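The Verau Folding Craft Table from Martinelli

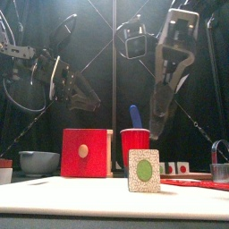

We have been selling tables for people who make things for a good many years now, and the question we hear more than any other is a simple one: which table would you put in your own spare room? For most folks, most of the time, our answer is the Verau. It gives you a good, wide place to sew, cut, glue, sort, wrap and paint, and when company is coming it folds down and slides behind a door.

Martinelli started out making cutting tables for dress shops, and you can tell as soon as you lean on this one. The legs sit out at the corners where they belong, so your knees are free from one end to the other, and the crossbar runs along the back instead of right where you want to put your feet. Press down hard with a rotary cutter and the top stays put. If you have ever chased a wobbly card table across a room while trying to cut a straight line in quilt batting, you will know why we care so much about that!

The top

The Verau top has a smooth, matte finish that is kind to fabric and easy on the eyes under a bright lamp. Most everyday spills come up with a damp cloth and a drop of dish soap. Acrylic paint wipes off while it is wet, and once it has dried you can usually lift it with a plastic scraper (the one that comes in the box is fine). Please keep hot glue guns on a mat and never iron directly on the surface. The finish will forgive you a great deal, but it will not forgive an iron.

The edges are rounded over, which we didn't think much of until we had spent a long evening with our forearms resting on one.

Height

There are 7 height settings, from low enough for a child on a regular chair to high enough for a tall person to stand and cut patterns without stooping. Each leg has its own spring button. Set the table on its side on a rug, move all four legs to the same mark, and listen for the click at each one. Two people make this quicker, though plenty of our customers manage alone. If your floor slopes, as floors in old houses do, the feet also screw in and out a little for leveling.

Folding and storing

Fold the legs in, starting with the pair that has the crossbar, and fasten the strap. The table stands on its long edge and has a handle on the upper side. It is not a featherweight – we would rather say so now than have you find out on the stairs – but one grown-up can carry it from room to room without any trouble.

What comes in the box

Table, with legs attached
Storage strap
Plastic scraper
2 spare leg buttons
Set of leveling feet
Printed instructions

Good to know

Maximum load: 300 pounds, spread evenly over the top
Assembly: screw in the feet, and that's all
Use: indoors only
Warranty: two years on the frame and hinges

Things that go with it

The Irnano cutting mat is made to fit the Verau top and lies flat straight out of the tube if you give it a night under a few heavy books. The Movo side tray clips on to either short end and holds scissors, pins, a coffee cup, whatever you tend to lose under the fabric. It comes off before you fold the table, so do empty it first. Both are sold separately, and both also fit the older Verau with the square legs.

Price and delivery

The Verau is $279. It ships in one flat carton, and the driver will bring it as far as your front door. We usually send orders out the next working day, apart from September, when the holiday crafters all start at once and things can take around a week longer.

If the carton arrives dented, open it and have a look before you worry, as the corners are well padded. Should anything be wrong with the table itself, send us a note with your order number and a few words about the trouble, and keep the carton until you hear back from us.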